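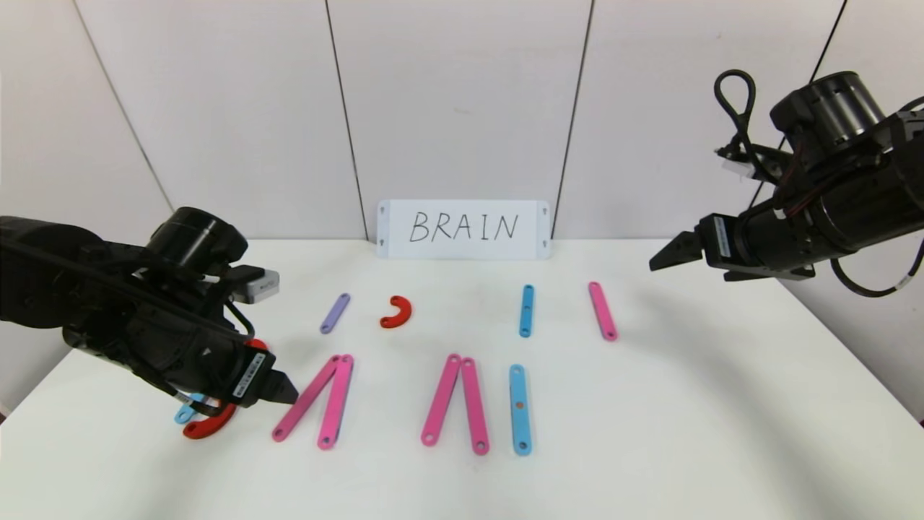
3. Teaching the Spelling Task by Hand and by Remote Control

Figure 2. The spelling task during remote control, with the word card BRAIN at the back of the table and colored bars and curved pieces laid out between the two arms.

We wanted a task that a person can explain in one sentence and that still keeps two robot arms busy for a good long while. Spelling does the job beautifully. The robot gets a word on a card and a supply of straight and curved plastic pieces, and it has to build the word on the table, letter by letter. Anyone who walks into the lab understands the goal at once, and most of them want a turn at the controls. In this section we describe how the demonstrations in the Malemari set were collected, what the operators were told, and what we changed along the way.

3.1 The task

Each word is handwritten in black capitals on a white card, and the card leans against the wall at the back of the table (Figure 2). We chose handwriting over print on purpose. Printed letters were too easy for the vision model in our early trials, and a learner that had seen only printed cards did badly when Rochelle Villanueva wrote a word with a marker and set it down in the same spot. Since then every card has been written by a member of the team, and we make no effort to keep the lettering uniform.

The pieces have no fixed match to a letter. A capital A can start as two straight bars that meet at the top, and it makes no difference whether they are pink or light blue. An I needs a single bar standing upright. B and R are harder, as they call for curved pieces, and a curve has to be turned the right way before it will read as part of a letter. We like this freedom very much. It means there is no single correct layout to copy, and two operators given the same card will often produce words that look quite different and are both perfectly readable.

Color is ignored in scoring. So is the order in which the letters are built. Some operators work from left to right as if they were writing, others put down all the straight bars first and come back for the curves. We kept both habits in the data.

3.2 Two ways of showing

We collected demonstrations in 2 ways. In hand guiding, the operator holds the wrist of an arm and moves it through the motion while the motors are kept slack. In remote control, the operator sits out of reach of the table and moves a pair of small leader arms, and the robot arms on the table follow. The link between leader and follower runs on Mivlow, our own control software, with the same settings for everyone.

Hand guiding is a joy for the first few minutes. The operator feels the table through the gripper and gets a bar into place with very little practice. Trouble starts with the second arm. One person can't comfortably guide both wrists and also press the gripper switches, and our early attempts to have two people share the job produced motions that neither of them would have chosen alone. There is also the matter of the operator's own hands and sleeves, which show up in the camera view and will not be there when the robot works by itself. Saqib Kazmi tried masking them out and got a partial fix, but the shadows stayed.

Remote control asks for more practice and gives cleaner data. It also makes two-arm work possible for a single person. Figure 2 is a good illustration of how the work is shared: the left gripper is down close to the pieces with its fingers just over the tabletop, and the right one is held well above the surface. Nearly all operators settled into a pattern like this, with one arm working low and the other parked high, long before we thought of recommending it. In the end we wrote it into the instructions as the default.

We therefore use hand guiding for short single-arm clips, such as picking up a bar or turning a curve, and remote control for everything that involves a whole word.

3.3 Operators and sessions

Our operators were 5 people with very different amounts of experience. Iida Ahonen had run remote arms before and could place a bar cleanly on her first day. Beatrice Lyimo had never touched a robot, and we are especially glad to have her data, as her early sessions contain a wide range of small errors and recoveries that an expert simply doesn't make. In total the group recorded 38 full-word demonstrations by remote control, all of them in May.

A session began with the card. The operator read the word aloud for the audio track, checked that both grippers opened and closed, and started the recording with a foot pedal. The instructions were kept short:

Build the word so that a person standing at the front of the table can read it.
Use any piece that fits. Color does not matter.
Keep the arm you are not using high and to its own side.
If a piece lands badly, fix it with the gripper. Do not reach in by hand.
Stop when you are happy with the word.

The fourth rule matters most for learning. In a first round we had let operators pause and straighten a piece with their fingers, and the policies trained on those recordings had no idea what to do with a bar that lay crooked. Once all fixing had to be done through the grippers, the recordings grew longer and much more useful. There is real skill in nudging a bar by its rounded end until it lines up with its neighbor, and it is lovely to see that skill turn up later in the learned policy.

3.4 What makes a piece hard to show

The bars are flat and lie on a smooth white surface, so the fingers have to come down almost to the table to get a hold. Operators dislike this moment. On the leader arms there is no sense of touch, and a beginner will either stop too high and close on nothing or press into the table until the arm complains. We tried a warning tone tied to the motor current, and it helped both groups - beginners trusted it, and experts learned to work right at its edge.

Closing the gripper across the middle of a bar is the safest choice, but the holes at the ends turned out to be useful too. They are easy to find in the camera view and give a clear sign of where a bar begins and ends, even when part of it is hidden behind an arm. Huguette Royer suggested using the holes as landmarks in the tracker, and we have kept that feature in every version since.

Hidden pieces deserve a word of their own. With two bulky arms over a table, something is nearly always behind something else. In Figure 2 the left arm and its cables cover part of a light-blue curved piece at the lower left. A human operator remembers that the piece is there and goes back for it. A policy that looks only at the current view does not, and in our first tests it would happily ignore any curve that had slipped behind an elbow. Adding a short history of views took care of most such cases, as Section 4 reports.

3.5 Preparing the recordings

After each session the recording was cut into segments, one for each piece that was picked up and put down. We first did the cutting by hand and then with a script that looks for gripper closings, and a person checked the result. Each segment was labeled with the letter being built and with the arm that did the work. Segments in which both arms handled the same piece got a label of their own. We had expected these to be rare, but operators pass curved pieces from one gripper to the other quite freely when a turn would be awkward for a single wrist.

Failed pickups were kept. We removed a segment only when the control link had dropped, and that led to the loss of 3 segments in the whole collection. The labeled recordings were then split by word, so that no card used in training appears in the test set.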